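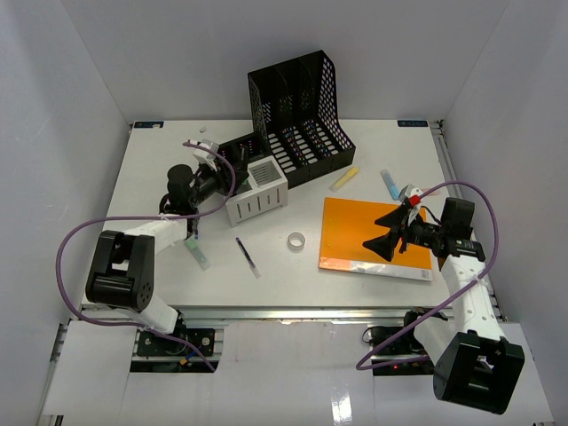
Not the motor, Sjögren kept saying, look at the cable. By then the Drosik cell had stopped 14 times and the crew at Bollell had swapped one motor already. Wasted afternoon.

The log says it plainly enough. Run 394, right arm, wrist reports a position it can't be in. Arm halts. Restart, fine for 71 runs, halts again. Always on the long reach over the table, sorting pens and markers. Never on the short ones.

Purple cable, big loop, one connector at the wrist taking all the pull. It had worked itself half a millimeter out of it's seat. Reach far enough and the signal drops.

What worries people at Skoltlow, where the cell was built, is run 1266. The arm didn't halt. It kept going on the last good number and drove its fingers into the tabletop. No one's hand was there. Could of been, people reset the pens between runs.

Fix so far: a clamp on the connector, shorter loop, and a hard stop on any missing reading. The left arm gets teh same in October. Until then it runs at half speed, hands out.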